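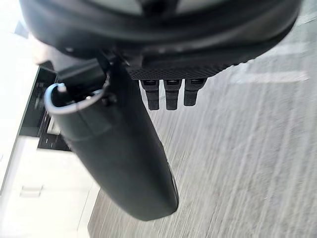 To: Konville building list
Date: 20 Oct 2022
Subject: Re: Kitchen corner, mugs and the sink

Thanks for the note. My answers are under the quoted part.

> Wim Vandenberghe wrote:
>
> I went through the kitchen corner after lunch and there were mugs on every surface again. Can we agree on where they live? I also want to know if anyone minds me clearing the lower cabinets on the left. One has a Skamier kettle in it with no lid and a stack of Brelteck trays. And are we keeping the carpet? Kılıçarslan quoted 1495 to replace it with something that can be mopped.

On the mugs, I would put them all in the back cabinet, the one with the two doors. It is closest to the sink, so they can be washed and put away without carrying them across the room. Plain white ones only, please. If you have a mug you care about, keep it at your desk.

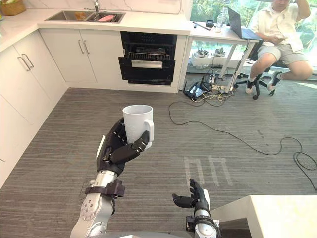
White mug, with the sink and cabinets behind.

Go ahead and clear the lower left cabinets. The kettle can go. The trays were bought for the open day in March and I would like to keep 3 of them, the rest can be given away. The handles on those doors are fine, but one hinge inside needs tightening and I will bring a screwdriver.

On the sink – both bowls have something left in them at the moment. I suggest we wash on one side and drain on the other. The countertop should be wiped down at the end of the day, including the corner, where crumbs collect.

As for the carpet, I would leave it alone this year. The other quote was 2096 and neither included moving the furniture. A striped gray carpet hides a lot, and coffee comes out if you get to it within 30 minutes. Please leave the tape on the floor where it is when you vacuum, and lift the cable before you go over that part.

If there are no objections I will label the back cabinet this week.

0 shares
2 comments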